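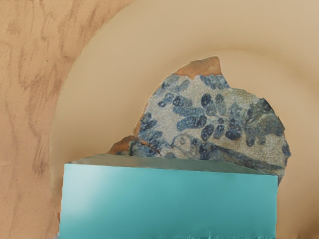 Sim render, teal finger in front of the floral shard on the beige plate. Click to enlarge.

Budgeting for a sherd handling cell, talk me out of it (or into it)

kilnside_ops
Posted 9 December 2022
We do finds processing on contract, mostly glazed wares. Management wants a line in next year's budget for a small arm and gripper to move sherds from tray to imaging station and back. The quote from Weidemann came with a simulation package, and the render up top is from that. I have doubts. A simulated pot fragment has never cost anyone an insurance claim. What should I be asking before I sign off on anything?

grogtemper
What's your volume? That decides the whole thing. Under 500 pieces a month I wouldn't even open the quote.

kilnside_ops
Closer to 1,000 in a good month, a lot less in winter.

grogtemper
So you'd be paying for a machine sized for your best month. A part-time handler costs you nothing in the months you don't call them in.

flatbelt
Disagree with grogtemper. Volume matters, but repetitive handling is where people get careless. I'd keep the line in the budget and move it to the second half of the year. By then you'll know whether the sim stage told you anything.

Also, look at that render again. Blocky flat finger, irregular piece lying flat on a plate. How is it supposed to get under the edge? Ask them that before you ask about price.

mudlark_jr
I think the sim looks pretty good? They bothered with the crackle in the glaze and the bare terracotta on the broken edges. There's even a crack near the lower left.

flatbelt
That's artwork. Does the crack do anything? If you squeeze the piece too hard in the sim, does it break along that line, or is it a picture of a crack wrapped around a solid lump? I'd bet on the lump. Get it in writing either way.

kilnside_ops
Asked them on the phone. I was told fracture "can be scoped as an add-on." Make of that what you like.

grogtemper
I make of it an invoice.

tray_and_tag
We went through this at Produdstead two budgets ago, different vendor. The arm was the cheap part. What we hadn't planned for:
Fingers. Soft pads wear out and every pot shape wants a different set.
Trays. Ours were all different depths and we ended up replacing every one.
Somebody's time. Write down 10 hours a week for the first few months and don't let anyone cross it out.
We do use it, I should say. It handles the flat body sherds and a person does the rest.

mudlark_jr
So it was worth it?

tray_and_tag
Ask me when the service contract renews. I wouldn't buy it again at the price we paid — at a lower one, maybe.

flatbelt
Can you rent? Drorby was doing 6 month leases on small arms, no idea if they still are. The Dakar lab I used to ship to went that way and sent theirs back at the end of the term.

grogtemper
Sent it back. There's your answer.

flatbelt
They sent it back and leased a bigger one.

kilnside_ops
Lease is a decent idea, it would come out of operating money and I wouldn't have to defend it as capital. Current plan is to ask for a paid trial on our own junk sherds, the unprovenanced box, with our trays and our plates. No trial, no line in the budget. I'll ask about finger sets too. The quote says "end effector, standard" and nothing else.

tray_and_tag
Put some thick rim pieces in that box. They'll demo on flat ones if you let them.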